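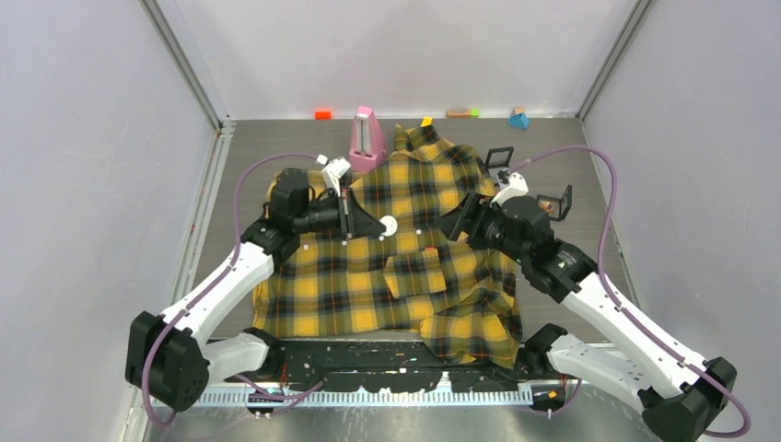 Feb 2, 2018

Textile bench, Zilgate room. Plaid shirt, mustard ground with black bands and thin red stripes. Entered in the book as Grimetti 2 so it doesn't get mixed up with the green one Lụa brought in.

Condition first. It's a wrinkled mess, which is what we want for a starting point. Collar standing up at the far end, front half bunched into itself, one flap folded over on the right. There's what I take to be a chest pocket near the centre right. Haven't pressed it and don't want anyone else to either. If you need a pressed shirt there are plain ones on the hanger behind the door.

Purpose of today was to settle the order of steps for laying a shirt flat and folding it, so that the sheet on the wall says the same thing as what we do at the bench. At the moment it doesn't. The sheet still has sleeves going in before the body is squared, and if you do it that way the stripes walk off to one side and you end up doing the sleeves again.

Order as I have it now:

1. Find the collar. Leave the rest alone until you know where it is.
2. Open out any flap lying on top of the body. Lift it, don't drag it.
3. Pull the hem toward you until the side seams show.
4. Square the body. On a plaid, use the black bands: one running straight from shoulder to hem, one running straight across.
5. Sleeves in, cuffs to the middle.
6. Sides in, then hem up to the collar.

Step 4 is much easier on this shirt than on the plain ones. You can see right away when the cloth is twisted, as the bands bend. On a plain shirt you only find out at the end when the corners don't meet. I'd like to keep a plaid on the bench for teaching new people and leave the plain ones until later. Lụa disagrees and thinks people get lazy and follow the lines and never learn to feel for the seam. Fair point. We could do both, plaid for the first week and plain after.

The hem is a nuisance. With the shirt lying in the middle of the floor the bottom edge goes past the front and hangs over the black platform, and a hanging edge pulls on everything behind it. Start further back. I've put a pencil tick on the wall sheet showing where the collar should go, but it needs a proper line. Tape would do, as long as it's the low-tack stuff and not the brown packing tape, which left glue all over the last surface and took me most of a morning to get off.

Did it by hand with the timer going. First fold came out at 90 seconds, slow, mostly lost at step 2 where I had the flap the wrong way round and turned it under. Didn't time the next one properly (forgot to stop the clock) so it's not in the table. Please don't fill it in with a guess.

Things that went wrong, for the record:

- Pocket caught when I slid the cloth. Lift it at that point.
- Collar won't stay down. The peak comes back every time you let go. I tried folding it the other way and it made no difference. Leave it and let the last fold cover it.
- Lint. The grey floor shows all of it. Lint roller is in the top drawer with the spare labels, please put it back there.

Washing: the shirt goes through with the others in April, cold, no softener. Last time somebody used softener on the La batch and the cloth went slippery, and none of the notes from before matched after that. If you don't know what's in the bottle, use nothing.

Lụa Kiều has the Skoltirska swatch book at her desk. I want to compare the weight of this cloth against the flannel in there. By hand it feels lighter but I wouldn't put that in the report. The kitchen scale will do if somebody finds a battery for it.

Still to do:

- Rewrite wall sheet with the new order and take the old one down. Take it down -- don't tape over it.
- Mark the collar line.
- Sew a number tag inside the side seam. The paper ones come off.
- Ask Lụa whether buttons are done up or open at the start. I've been leaving them open, she does up 2. It changes how the front lies, so we need to pick one.

Left the timer and the pencil on the shelf.

Questions to the textile bench, Zilgate room | © 2018 Grimetti workshop notes | Back to top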